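## 3.2 Collection of Bimanual Garment Demonstrations

Demonstrations were gathered with paired hand-held grippers, each carrying its own camera, so that the operator's motion could be recorded without a robot present. The protocol was drafted by Beca Griffiths and revised in October following a pilot at the Beddoe site. Operators worked in ordinary furnished rooms and were instructed to leave surrounding belongings in place. Earlier policies trained on the Caltitz set, which was recorded against a plain grey backdrop, had performed poorly once packaging, bedding or other textiles entered the field of view.

Each operator completed 17 practice trials before any recording was retained. A session comprised 90 trials, divided among lifting, spreading and folding. Garments were drawn from a pool of 11 items chosen for variation in colour, thickness and surface relief. Heavy knits were over-represented by design: they deform slowly, conceal their own edges and offer few reliable corners, and the Manau baseline failed on them more often than on any other category.

Operators were asked to approach the cloth with the fingers open and to keep the second gripper within view of the first wherever the task allowed (Figure 6). Trials in which the cloth was touched by a bare hand were discarded.
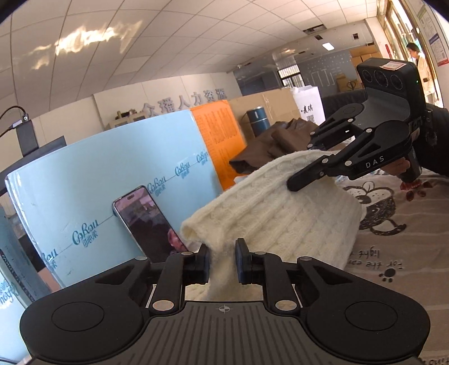 **Figure 6.** View from one hand-held gripper during work on a cream cable-knit garment. The second gripper, entering from the right, holds the upper part of the knit.

Labelling was carried out in Resudow by two annotators working independently. Each trial was assigned a task, a garment identifier and the times of first contact and release for both grippers. Disagreements were referred to Hermenegildo Galindo, whose decision was final. Contact times proved the least consistent field, particularly for thick fabrics, where the fingers may compress the surface well before the garment begins to move. Both original annotations were therefore kept alongside the adjudicated value, and the training code samples between them.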